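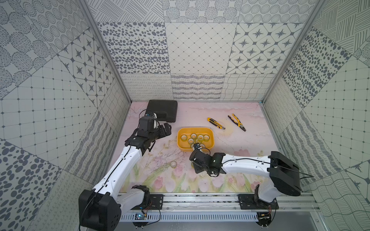
4. Colocación del papel Dallov en paneles

Este capítulo trata del montaje de los paneles de papel Dallov sobre paredes interiores lisas. La preparación de paredes con humedad, salitre o pintura desprendida se explica en el capítulo 3. Para techos y superficies curvas, siga las instrucciones del capítulo 6.

Los paneles se venden sueltos o en lotes de un mismo dibujo. Se pueden combinar varios dibujos en una pared, siempre que todos pertenezcan a la misma serie: el grosor cambia de una serie a otra y la diferencia se nota en las juntas.

4.1 Antes de empezar

Saque los paneles del embalaje y déjelos extendidos en la habitación durante una noche. Compruebe que el número de lote de la etiqueta coincide en todos los paquetes. Si tiene dos lotes distintos, úselos en paredes que no se toquen.

Material necesario:
Cola en polvo Serna, de preparación en frío
Cubo limpio y batidor
Brocha de encolar o rodillo de pelo corto
Espátula de plástico para alisar
Rodillo de juntas
Cúter con hojas nuevas
Regla metálica
Nivel o plomada
Cinta adhesiva transparente
Esponja y agua limpia

PRECAUCIÓN: corte la corriente de la habitación antes de desmontar las tapas de enchufes e interruptores. No vuelva a conectarla hasta que la cola esté seca y las tapas estén en su sitio.

4.2 Trazado

1. Mida el ancho de la pared a la altura del zócalo y a la altura del techo. Anote la medida menor.

2. Marque el centro de la pared y trace una línea vertical con la plomada. Use un lápiz blando. El bolígrafo y el rotulador traspasan el papel al encolar.

3. Trace una línea horizontal a la altura que vaya a tener el borde superior de la primera fila. No tome el techo como referencia, aunque parezca recto.

4. Desde el centro, marque hacia los dos lados el ancho de los paneles. El formato grande mide 60 cm de lado. Si en los extremos queda una tira de menos de medio panel, desplace la línea central medio panel a la izquierda o a la derecha y repita el marcado.

5. Presente los paneles en seco antes de encolar. Sujételos a la pared con trozos cortos de cinta, uno en cada esquina superior, y aléjese hasta la pared de enfrente para ver el conjunto. Procure que no coincidan dos paneles del mismo dibujo en vertical. Mientras tanto, guarde el rollo de cinta y las piezas pequeñas en una cubeta de plástico.
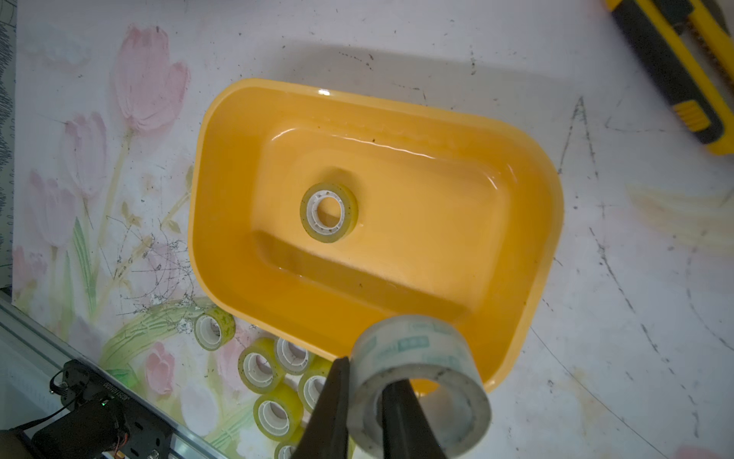

6. Cuando la distribución le convenga, numere el dorso de cada panel a lápiz, de izquierda a derecha y de arriba abajo. Añada una flecha que indique la parte superior. Retire la cinta despacio, tirando en paralelo a la pared.

Nota: no deje la cinta puesta de un día para otro. En los acabados mate puede levantar la tinta.

4.3 Preparación de la cola

1. Vierta en el cubo la cantidad de agua fría que figura en el sobre.

2. Añada el polvo poco a poco, sin dejar de remover. No lo eche de golpe – se forman grumos que luego se marcan bajo el papel.

3. Deje reposar la mezcla 5 minutos y vuelva a batir hasta que quede uniforme.

4. Tape el cubo si interrumpe el trabajo. La cola preparada se conserva 2 días en un lugar fresco.

La cola Blomqvist también es compatible, pero tiene otra proporción de agua. No mezcle las dos marcas en el mismo cubo.

4.4 Encolado y montaje

1. Aplique la cola en la pared, no en el papel. Cubra la superficie de un panel y un margen de tres dedos.

2. Apoye el borde superior del panel en la línea horizontal y déjelo caer sin presionar. Ajuste el lateral con la línea vertical.

3. Alise con la espátula desde el centro hacia los bordes. Si aparece una bolsa de aire, levante la esquina más cercana y vuelva a bajarla.

4. Limpie enseguida los restos de cola con la esponja húmeda. Aclare la esponja a menudo.

5. Coloque el panel siguiente a tope, sin solapar. Pase el rodillo por la junta con poca presión.

6. En las esquinas interiores, corte el panel de forma que doble un centímetro sobre la pared contigua. El panel de esa otra pared se coloca encima del doblez, nivelado de nuevo con la plomada.

PRECAUCIÓN: cambie la hoja del cúter cada pocos cortes. Una hoja gastada desgarra el papel húmedo. Guarde las hojas usadas en un recipiente cerrado.

4.5 Secado

Mantenga cerradas las ventanas y apagada la calefacción hasta el día siguiente. El secado completo tarda casi una semana en habitaciones poco ventiladas. Durante ese tiempo puede haber zonas más oscuras y alguna arruga leve – suelen desaparecer al secar y no conviene tocarlas.

Si una junta se abre después del secado, aplique cola con un pincel fino, espere un minuto y pase el rodillo.

4.6 Recambios

Los paneles sueltos se piden a Fallmont con la referencia 3574 seguida del código de dibujo, impreso en la etiqueta del paquete. Indique también el número de lote. El almacén no sirve recambios en julio.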